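Section 9: Clearing the seating corner

This section covers the round table, the armchairs and the waste bins in a Giltden seating corner hired from Bulirent. Clear the corner at the end of each booking and before any furniture is moved.

1. Check the table top for bottles, cups and papers. Drinks left with their caps on still count as rubbish unless the hirer has asked for them to be kept. 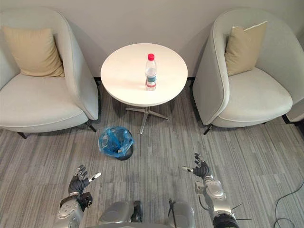

2. Stand the cushions back up against the chairs, one to each armchair. Turn the chairs to face the table and leave 30 cm between the table edge and the arms.

3. Tighten the cap on any bottle that still has water in it before you lift it. Carry it upright to the sink, empty it and put the cap back on.

Caution: Do not tip leftover drinks into a lined bin. The liners are thin and will split when lifted.

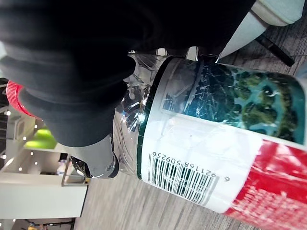 4. Put plastic bottles in the recycling. Labels may be left on.

5. Gather the liner of the small bin by its rim, press out the air and tie it. Lift it straight up. If the liner has slipped down inside, tilt the bin and ease it out from the bottom.

Note: Keep loose liners away from fans and cables. Switch off any fan at the wall first.

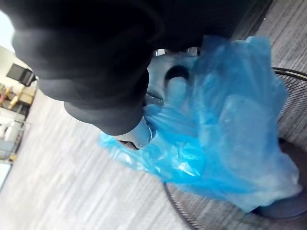
6. Fit a new liner and fold the top over the rim by at least 9 cm. Push the middle down with your hand so that it sits against the base.

7. Wipe out the larger plastic bins with a damp cloth and the Brellum cleaner supplied, one capful to 2 litres of water. Go into the corners and under the raised edges, where crumbs collect. 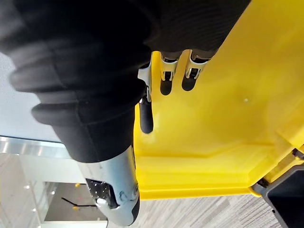

8. Leave the bins open until dry. Do not stack them damp, as they stick together and the rims may crack when pulled apart.

9. Vacuum the carpet along the stripes, moving the table by its stem and never by its top.

Spare liners and cloths can be ordered from Eleri Cadwaladr at the Bulirent desk. Refer to Section 19 for marks on the upholstery.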